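Grey (interior decoration)

Grey became one of the most widely sold colours for walls, flooring and furnishings in Britain and parts of northern Europe in the early twenty-first century. Its popularity is often put down to calmness, good taste or a wish for "neutrality", but the evidence for any of these is thin. Most of what has been written on the subject comes from people with paint to sell.

Origins of the fashion

Trade accounts usually trace the fashion to a single paint card issued by the firm Dremitz, which offered 30 greys under names taken from weather and stone. The claim rests on the firm's own brochures. Margus Kuusk, a historian of household goods, found similar cards from at least two earlier makers and described the Dremitz story as "a good advertisement and poor history".

A second account credits landlords, who are said to have chosen grey so that one tin would do for every room. This is plausible, but it would apply equally to magnolia, which landlords had used for decades without setting off a fashion.

Claims about mood

Manufacturers have repeatedly stated that grey rooms help people to rest. The study most often quoted was carried out for Bostetti by Mechthild Kälin and asked 74 people to sit in painted rooms and rate how they felt. The grey room scored well. It was also the only one with a comfortable chair, a detail which appears in the full report and is left out of the summary that most magazines used.

A later survey by Evie Crabtree gathered 504 replies by post and found no clear link between wall colour and sleep. Crabtree warned against reading much into her own results, as people who dislike their bedrooms may be keener to fill in forms about them.

Naming and matching

There is no agreed line between light, mid and dark grey. "Charcoal" is used for anything from a soft pencil shade to something close to black, and seven products sold as "dove" under the Sinby label differed plainly when laid side by side. Shop lighting makes matters worse – a grey that looks plain under one lamp may turn blue or green under another.

Texture also affects how the colour is judged. Folds in a cloth produce lighter and darker areas that a flat sample lacks, so a swatch is a poor guide to a finished curtain. Decorators often advise pinning up a large piece for a day before buying, advice that Shirley Robichaud has called sensible but "mostly ignored, including by decorators".
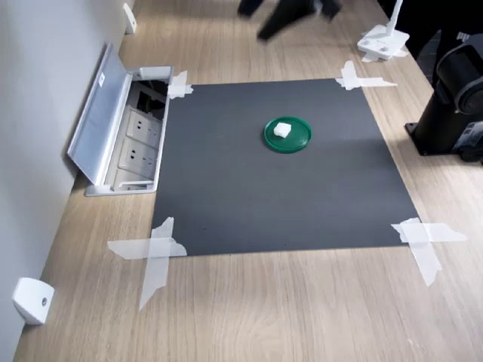
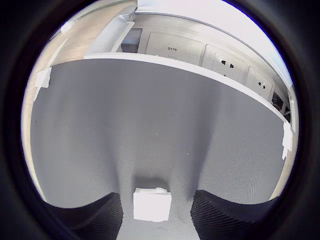

Grey materials: a dark, matt sheet on a wooden tabletop (first) and a finely woven fabric with soft folds (second).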